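Looking after the pads and pivots on a hand-held gripper

Posted September 27, 2020

I get asked about this a lot, mostly by people who have just been handed one of our hand-held grippers and noticed that the fingers feel a bit sloppy, so I'm finally writing it down. It takes me 40 minutes with a cup of tea. Your first go will be slower, and that's fine!

The set I look after has linked black arms, round pivot caps and a textured pad on each finger. Yours may differ in the details (the Harju ones have a longer arm, for instance) but the job is much the same.

What you need

A small hex key set, a soft brush, a lint-free cloth, isopropyl alcohol, light grease, a spare pair of pads and something to put the screws in. I use a jam jar lid. Toivo Manninen swears by a magnetic dish, and after losing a screw down the back of a radiator in March I'm starting to see his point.

1. Unplug and open

Disconnect the cable at the tool end and tuck it well out of the way. Open the fingers fully by hand. They should glide. If you feel a gritty patch halfway along, remember where it is, as you'll want to check the same spot later.

2. Brush out the links

Fluff is the big enemy. Anything that spends its time around blankets and towels picks up fibres, and they wind themselves round the pivots like hair round a hoover brush. Work the brush in from both sides while you slowly open and close the finger. Don't blow into it with canned air, you'll only push the muck further in.

3. Clean the pads

Wipe each pad with a little alcohol on the cloth, going along the texture and then across it. Let them dry before you touch anything. If the raised pattern has worn flat near the tip, change the pad, and always change both together. I once fitted one new pad opposite an old one to save money, and every packet I picked up twisted sideways. Carmela Requena, who had to sort through 271 recordings afterwards, has not let me forget it.

4. Pivots

Take the caps off one at a time. Wipe the pin, put on the tiniest smear of grease, and refit. Tighten until the side-to-side wobble goes, then back off a hair. The finger should still move under its own weight when you tilt the tool. If it sticks, you've gone too far.

5. Line up the fingers

Close them slowly and look from above. The pads should meet flat along their whole length. If the tips touch first, loosen the pad screws, squeeze the fingers shut on a bit of card and tighten up again with the card still in there.

6. Try it on soft, awkward things

A wooden block will tell you very little. I like small wrapped snacks on a folded cloth, with both grippers to hand, and a few odd shapes mixed in.

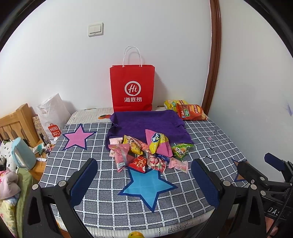 Pick up each packet by its middle first, then by a corner, and put it down somewhere else on the cloth. Crimped ends are the hardest, and the pyramid-shaped ones are good for showing up pads that aren't parallel. Listen as well as look: a click on closing is usually a loose cap.

Do 60 picks, and if you drop the same packet more than once, go back to step 5. Then reconnect the cable, check that it doesn't tug when you turn your wrist, and write the date on the log card.

I'll do a separate page on cable replacement once the new ones arrive from Makside.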